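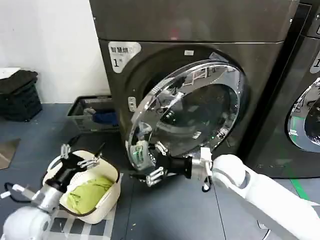

Laundry in the basement, first winter

In my old apartment I had a small machine in the kitchen, and I washed when I wanted. Since October I live in Ullby, in a building where the washing machines are shared, and I had to learn a new way of doing a very old task. I thought it would take me one week to get used to it. Now it is December and I am still learning, so I write down what I know so far.

The machines are big and dark gray, with a round glass door that opens to the left. I mention the door because it changed my habits. At home I had a machine that opened from the top, and I threw the clothes in from above like potatoes into a pot. With a front door you have to bend, or sit on your heels, and the basket must be on the floor close to you. For the first weeks I put my basket in front of the door, exactly where I also wanted to stand. Then I tried it on the left, and the open door was hanging over it and I hit my wrist on the metal rim. Now I put it a little further to the left, open the door completely, and only then I take out the clothes. It sounds like nothing, but my back is thankful.

There is a label on the machine with the characters 智慧烘. I don't read Chinese, but I looked them up one by one. The first two together mean wisdom, or "smart", and the last one is about drying with heat. Smart drying! I like this very much. I have studied many languages badly in my life, and I think I will remember 烘 forever, thanks to my socks.

The basket

My basket is cream plastic with a brown rim. I bought it in Selldale the month I moved, and I paid too much, but I was tired and wanted to go home. It is not a large basket. One garment, folded, already fills a big part of it. My lime-green one is the best proof, it takes the place of maybe five shirts. At first I was angry about the size, then I noticed that a small basket is easier to carry on the stairs, and that I don't wait any more until I have a mountain. I go down more often, with less.

I also started to fold things before they go down. My mother would laugh at me, who folds dirty clothes? But folded clothes don't fall out on the stairs, and when I put them in the machine I open each one and check the pockets at the same time. Since I do this I have not washed one single paper tissue. Before, it happened every month, and I was picking white pieces from my black trousers for days.

What I wash together

I used to make three piles: white, dark, and colors. Here I pay for each wash, so I became less strict. Dark and strong colors go together if they have been washed before. New things go alone the first time, or with old towels which I don't love. The lime green was washed alone two times. I did not trust it. It is a color that looks like it wants to travel.

For detergent I use Wivov, the liquid one without perfume. The neighbors seem to prefer perfume, and some evenings the whole stairway smells like a flower shop. I use less than the cap says. When I used the full cap my towels came out stiff, and with the half they are softer. Maybe the water in Ullby is different from the water I knew, I am not sure about it.

After the wash

I leave the door open when I have finished. This is a habit from my mother's house, and I keep it with shared machines too. The rubber inside dries better, and the next person can see immediately that the drum is free. I turn the drum once with my hand and look to the top of it also, because one sock always stays up there. I have lost 16 socks in my life, I am sure, and most of them to this place.

The drying I do in two parts. Towels and bed sheets get the hot air. Everything with elastic, and everything I would be sad to see smaller, I carry up again and hang on the rack near the window. It takes until the next evening in winter. I turn the thick pieces once before I go to sleep, and I hang them by the bottom, so the marks from the pegs don't come on the shoulders.

Next I want to learn how to wash the wool blanket I brought from Shehu. The care tag has been unreadable for years. If somebody has washed a heavy wool blanket in a big machine like this, and it was still a blanket after, please write to me below which program you used.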